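Pre-visit check, hobby build category – December
Checked by: Misaki Chiba. Builder: Yuto Kubo. Build: "Hoshino", printed walking robot, second version.

- [x] **Emergency stop within reach.** Works. Yuto says it has always worked. I pressed it 6 times anyway.
- [x] **Battery in a closed tray.** Yes, but the lid is held by one clip. Add a second.
- [ ] **Printed leg joints free of cracks.** Left hip has a white stress line. "It's only cosmetic" was also what I heard about the first version.
- [ ] **Wiring clear of moving parts.** Knee cable rubs at full bend. Tape is not a fix.
- [x] **Fuse fitted.** Fitted, correct rating.

The form claims 300 hours of running. Shota Kawaguchi's log shows 100, and part of that is standing still – I've put down the lower figure. 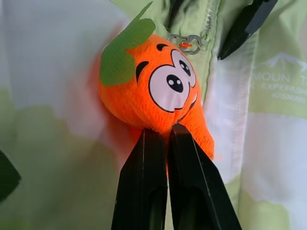

*Plush toy with a green leafy tuft, between two black gripper fingers.*

- [ ] **Walking test, level floor.** The form says 400 steps without a fall. I'd like to see that with someone other than the builder holding the remote.
- [x] **Motor temperature.** Fine after a short run. Short runs prove little.
- [ ] **Spare parts list.** Blank apart from "Dodix servos". How many, and which ones?

Result: not passed. Kanako Arai can recheck the hip and the cable once both are replaced. Please don't bring it switched on.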